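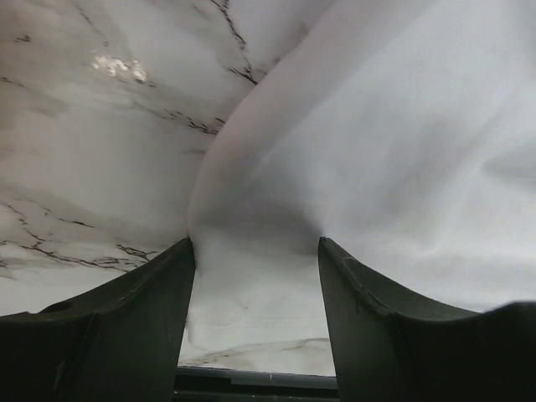
Subject: Re: [handling-rules] Draft 6, cloth on hard surfaces

Someone at Bivberg wrote:
> Clause 30 is settled for us. Fingers stop short of the
> cloth, wrist camera checks for a fold, then close.
> Nasura ran 409 picks this way in June.

Settled by whom? 409 picks tells me nothing without the failures. And "checks for a fold" isn't a rule – white cloth on white marble, with glare on the stone and dark veins running up to the hem, is where I'd expect a check to go wrong. The draft doesn't mention background at all.

I'd also like a limit on finger wear before we sign anything. Kobzar asked for one in draft 4 and got no answer.

Until then, Lallex votes no on 30.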